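Sim to real forums > Manipulation > Methods and results

Thread: wrist view dropout during training — anybody reproduced this?

plernov_dan
June 14, 2023
Trying to reproduce the view dropout result in sim before we touch the real arm. Idea is simple, you randomly blank either the side view or the wrist view while training so the policy can't lean on just one. Task is tennis balls into a clear tube, apples on the table as distractors. 1000 demos, all scripted.

Baseline with both views always on: 65 percent over 370 rollouts. With dropout: 22 percent. So the oposite of what I was promised. What am I missing

okoro_fan
How often are you blanking? And per frame or per episode? Matters a lot.

plernov_dan
Per frame, coin flip. Renders from the task so you know what the policy gets, one from the side and one close up:

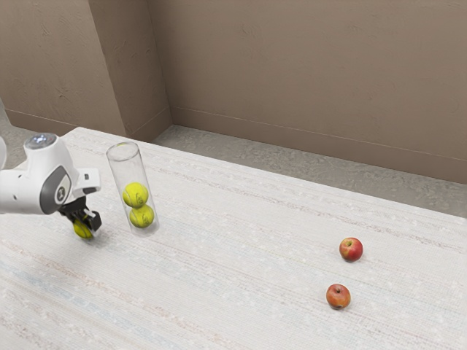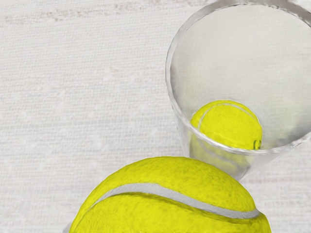
Same blanking for both streams, never both at once. Image encoder is shared, action head is small, nothing fancy. Policy outputs end effector deltas plus open/close. Most failures are at the release — it lets go early and the ball lands outside the tube.

Leilani Thibodeaux
Per frame is your problem I think. With history in the input the net just copies from the last frame where the view was there. You're training it to remember, then at test it gets both and doesn't know what to do with that. Blank per episode.

lavow22
Disagree. We did per frame on Lavow and it was fine, slightly better even. I'd look at the clear tube first. Transparent stuff in a renderer is a mess, rim bends everything behind it. Swap in an opaque one and rerun before you blame the dropout.

Leilani Thibodeaux
But his baseline has the same tube and gets 65. Tube can't explain the drop.

lavow22
It can if the baseline is getting the rim position from one view only. Take that view away half the time and you find out how bad the other one is. That's kind of the whole point of the method no?

okoro_fan
Both of you could be right, it's a cheap test. Four runs: opaque/clear x frame/episode. Same seeds.

Also what do you feed in for a blanked view? Zeros?

plernov_dan
Zeros yeah. After normalization, so it's basically mid gray

fulik_user
there it is. use a learned token. mid gray looks like a real image of a blank wall to the encoder. we lost most of July last year to this on Fulik

lavow22
Zeros worked for us fwiw

fulik_user
separate encoders tho? he said shared

lavow22
Ok yes, separate. Fair.

plernov_dan
Right, queueing the four runs plus one with the learned token. Only have the one GPU till the weekend so don't hold your breath. Will post numbers even if they're ugly

Leilani Thibodeaux
Please log release height too, not only success. If it's dropping early in every condition then it's your scripted demos and none of this matters. And check the eval isn't still blanking views, I've done that one myself

plernov_dan
...checking the eval config now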